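안내문 문장 점검표 (의견란 포함)
2025-05-11
글 나트나엘 월데

비스트덴(Vistden) 사옥의 벽과 문, 엘리베이터와 화장실 칸막이에 붙은 안내문은 모두 358장이다. 지난번 점검 때 다 읽었다. 읽고 난 뒤 한동안 한국어를 의심했다. 아래 점검표는 새 안내문을 붙이기 전에 작성자가 스스로 확인하라고 만든 것이고, 항목마다 달린 의견은 지난 점검에서 내가 여백에 적어 둔 말을 조금 순하게 고친 것이다. 순하게 고치라는 요청은 공동 점검자 아유바 누추가가 했다.

표시 방법: 이상 없으면 ○, 고쳐야 하면 ×, 작성자와 다퉈야 하면 △. 지난번에는 △가 제일 많았다.

가. 맞춤법

□ '되'와 '돼'를 구별했는가
'하'와 '해'를 넣어 보는 방법은 다들 안다. '하'가 어울리면 '되', '해'가 어울리면 '돼'. 다들 아는데 2층 복사실에는 "여기에 두시면 안되요"가 두 해째 붙어 있다. '안 돼요'로 쓰고 띄어 쓴다. 복사실 안내문은 코팅까지 되어 있어 수정액이 먹지 않는다.
판정: ×

□ '며칠'을 '몇 일'로 쓰지 않았는가
"공사는 몇 일 걸립니다." 공사 기간을 모르는 것은 이해한다. 어떤 경우에도 '며칠'이다. 날짜를 물을 때도, 기간을 말할 때도 같다.
판정: ×

□ 사이시옷을 기분에 따라 넣지 않았는가
'갯수', '촛점', '댓가'는 모두 틀렸고 '개수', '초점', '대가'가 맞다. 한자어끼리 만난 말에는 사이시옷을 넣지 않는데, 예외가 여섯 개 있다. 곳간, 셋방, 숫자, 찻간, 툇간, 횟수. 이 가운데 안내문에 쓸 일이 있는 것은 숫자와 횟수 정도다. 툇간에 관한 안내문을 쓰게 되면 따로 상의 바람.
판정: △ (시설팀이 '갯수'를 지키겠다고 함)

나. 꾸미는 말

□ 꾸미는 말이 무엇을 꾸미는지 한 번에 알 수 있는가
누추가는 이 항목을 빼자고 했다. 뜻은 문맥으로 통한다는 것이다. "고장 난 3층 회의실의 의자"라는 안내문을 보고 3층 회의실 전체를 피해 다닌 사람이 나다.
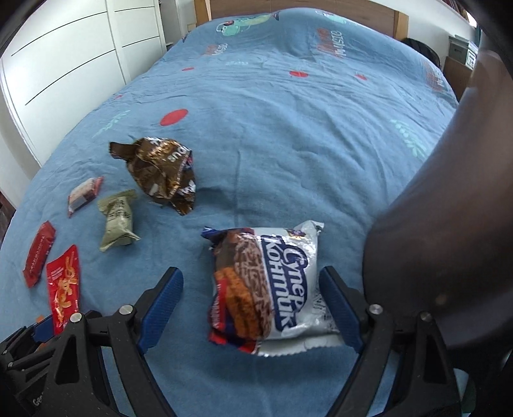

수식어는 가까운 말부터 붙잡고 본다. 읽는 사람 눈에는 작성자의 머릿속이 보이지 않으니 글자가 놓인 순서대로 따라갈 수밖에 없다. '파란 침대보 위의 스낵바'라고 쓰면 파란 것은 침대보다. 사진에서도 그렇다. 그런데 '파란 포장된 스낵바의 침대보'쯤 되면 침대보가 스낵바 소유인지부터 따져야 한다. 안내문에서는 꾸미는 말을 꾸밈받는 말 바로 앞에 둔다. 그래도 헷갈리면 문장을 둘로 나눈다. 종이는 충분하다.
판정: ×

□ '의'가 한 구절에 세 번 이상 나오지 않는가
"본관의 지하의 주차장의 이용의 제한." 제한해야 할 것은 따로 있는 듯하다. '본관 지하 주차장 이용 제한'이라고 쓰면 네 개가 모두 사라지고, 그리워하는 사람도 없다.
판정: ×

다. 높임

□ 물건을 높이지 않았는가
"주차권은 분실되시면 재발급이 안 되십니다." 주차권께서 어디로 가셨는지 여쭙고 싶어진다. '-시-'는 사람에게 붙인다. 구내 카페의 "커피 나오셨습니다"는 말로 하는 것이라 점검 대상이 아니지만, 그 말을 그대로 인쇄해 진동벨에 붙여 놓았으므로 이제 점검 대상이다.
판정: ×

□ 명령을 높임으로 감추느라 뜻이 흐려지지 않았는가
"문을 닫아 주시면 감사드리실 수 있을 것 같습니다." 누가 누구에게 감사하는지 두 번 읽고도 몰랐다. '문을 닫아 주세요'로 충분하다.

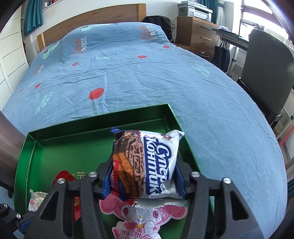
이 안내문을 쓴 분은 예의를 차리려 했다고 설명했다. 예의는 알겠다. 그동안 문은 계속 열려 있었다. '바랍니다'와 '주세요' 가운데 하나를 골라 끝까지 쓰기를 권한다. 한 장 안에서 '금지', '삼가 주세요', '삼가해 주십시오'가 차례로 나오면 읽는 사람은 어느 쪽 기분에 맞춰야 할지 모른다. 참고로 '삼가하다'는 없는 말이고 '삼가다'가 맞다.
판정: △

라. 숫자와 경계

□ '이상, 이하, 초과, 미만'을 뜻대로 썼는가
창고 앞에 "높이 135센티미터 이상 적재 금지"와 "135센티미터까지 적재 가능"이 나란히 붙어 있다. '이상'은 그 수를 포함한다. 따라서 딱 135센티미터로 쌓은 상자는 금지이면서 허용이다. 창고 직원은 그 높이를 피해서 쌓는다고 한다. 국어가 상자 한 칸을 빼앗은 셈이다.
판정: ×

□ 단위와 세는 말이 맞는가
'5개의 의자들'은 '의자 다섯 개'로 고친다. 수가 이미 여럿이라고 말해 주면 '들'은 할 일이 없다.
판정: ○ (한 장 빼고)

마. 번역투와 피동

□ 피동을 두 번 하지 않았는가
"잊혀진 물건은 보관되어집니다." 잊힌 물건은 보관한다. 보관하는 사람이 있으면 주어로 써도 된다. 지난번에 그렇게 고쳐 주었더니 보관 담당자가 자기 이름은 빼 달라고 했다.
판정: ×

□ '~에 대하여', '~을 통하여', '~에 있어서'가 빠져도 문장이 서 있는가
"출입에 있어서 정문을 통하여 출입하는 것에 대하여 협조"를 '정문으로 출입해 주세요'로 고쳤다. 그란디드포트(Grandidport) 지사에서는 고치기 전 문장이 더 성의 있어 보인다는 의견을 보내왔다. 세 쪽이었다. 성의는 있었다.
판정: △
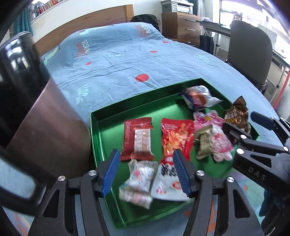 바. 띄어쓰기

□ '한번'과 '한 번'을 구별했는가
"한번만 눌러 주세요." 횟수를 말하므로 '한 번만'이 맞다. 시험 삼아 해 보라는 뜻이면 '한번 눌러 보세요'로 붙인다. 엘리베이터 단추 옆에 붙는 말로는 앞의 것이 안전하다.
판정: ×

□ '데', '지', '만큼'이 의존 명사인지 따졌는가
'관리하는 데 필요한 비용', '고장 난 지 두 달', '쓴 만큼 채우기'는 모두 띄운다. '비가 오는데 창문이 열려 있음'의 '-는데'는 어미라 붙인다. 클러스텍스(Clustex) 검사기는 이 둘을 자주 헷갈린다. 나도 피곤하면 헷갈리지만 나는 빨간 밑줄을 긋고 당당해하지는 않는다.
판정: △

□ 줄을 바꾼 자리에서 뜻이 바뀌지 않는가
아메테페(Ametepe) 관 입구의 안내문은 첫 줄이 "외부인 출입 가", 둘째 줄이 "능 시간 확인"이다. 첫 줄만 읽은 사람은 들어갔다. 단어 중간에서 줄을 끊지 말 것. 인쇄한 뒤 두 걸음 물러나서 읽어 볼 것.
판정: ×
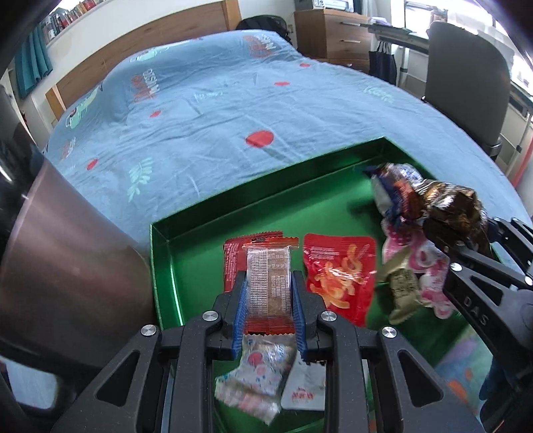

이미 붙어 있는 안내문도 이 점검표로 다시 봐야 합니까?

7월 점검 전까지는 새로 붙이는 것만 보면 됩니다. 다만 숫자의 경계나 출입 여부가 잘못 읽히는 안내문은 발견한 날 떼고 고친 것으로 바꿔 붙여 주세요.

사. 붙이기 직전

□ 소리 내어 읽었는가
숨이 모자라면 길다.

□ 쓰지 않은 사람에게 읽혔는가
쓴 사람은 자기가 무슨 말을 하려 했는지 알고 있어서 점검자로는 부적격이다. 이 점검표도 누추가가 먼저 읽었고 틀린 곳을 5군데 찾았다. 그중 하나는 '띄어쓰기'를 띄어 쓴 것이었다. 고쳤다.

□ 예전 안내문을 떼었는가
고친 안내문을 틀린 안내문 옆에 붙이면 점검 대상이 한 장 늘어난다. 7월에는 358장보다 적은 수를 보고 싶다.

작성자 서명란은 뒷면에 있다. '싸인'이라고 적힌 구판 양식은 회수 중이니 쓰지 말고 2층 복사실 상자에 넣어 주세요.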